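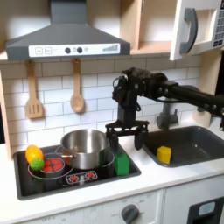

Kinance Sales Tax Desk for Small Shops

By Gilberto Chávez
June
Last updated: June, 9:40 a.m.

If you run a small shop and sell into more than one state, you probably know the evening I have in mind. The return is due, the sales report says one thing, the bank deposits say another, and somewhere there's a folder of exemption certificates that you were going to sort out last quarter (we've all been there, and I was there for years with my own store before I came to work at Zesness). Kinance Sales Tax Desk is the program we built for that evening, and for all the quieter days leading up to it, when a few minutes of tidying saves you so much grief later on.

It runs on an ordinary Windows or Mac computer and keeps your sales, the tax you collected, your certificates and your filed returns together in one set of books. You can use it alongside whatever accounting program you already like. Plenty of our customers do, and I'd never tell anybody to throw out a system that works for them!

What it does day to day

You bring in your sales from the register or the online store as a plain spreadsheet file, and Sales Tax Desk sorts them by the place each order was delivered. Taxable and exempt sales go into separate columns, and anything it can't place - a missing zip code, say, or a refund with no matching sale - goes to a list called Loose Ends. I'm very fond of Loose Ends. You work through it with a cup of coffee, and when it's empty, your figures are ready to be carried over to the return.

Exemption certificates can be scanned or typed in, and each one is tied to the customer it belongs to. The program reminds you before one runs out, and the reminder includes a polite letter you can send as it is or rewrite in your own words.

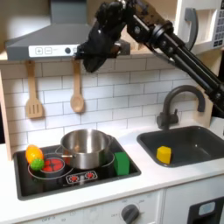
Which edition to choose

There are two editions, and they look and behave the same, so nothing has to be learned over again if you move up.

Sýkora is the smaller one. It holds up to 1,000 sales a month and 300 customer certificates, and it's meant for a single shop with one person doing the books. It costs $998, paid once, with the first year of rate updates included.

Fumholm is for businesses with several locations or more than one bookkeeper. There's no monthly limit on sales or certificates, each person gets a separate sign-in, and every change is kept in a log with the name of whoever made it. Fumholm costs $1,990, again paid once and again with the first year of rate updates.

If you begin with Sýkora and outgrow it within a year, what you paid comes off the price of Fumholm. You only need to write to us from the address on your order.

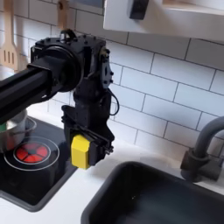
Getting set up

Most people can do this in an afternoon, though I'd leave a second one free if your old records are in shoeboxes, as mine were. Start with your registrations: enter each state where you have a permit, along with the permit number and how often you file. Then bring in one closed month that you've already filed, and compare the totals with the return you sent. If they agree, wonderful, carry on with the current month. If they don't, have a look at shipping charges first. Some states tax them and others leave them alone, and it's the setting that trips people up more than any other.

Keep a backup on a separate drive before you bring in the older months. The program will offer to make one, and please do say yes.
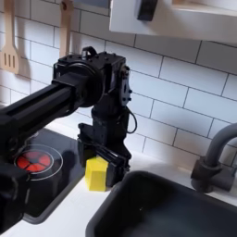
Once the older months are in, you can lock them, so that a stray correction in the spring doesn't quietly change a return you filed in the fall. A locked month can be opened again by the owner of the books, and the reason you type in is saved next to it.

A few things to know before ordering

Sales Tax Desk prepares your figures but doesn't file returns or send payments. It covers sales and use tax only, with no payroll or income tax. For questions about what's taxable in your particular trade, please talk to your accountant or the state's revenue office. Rate updates after the first year are optional, and your books will still open and print without them.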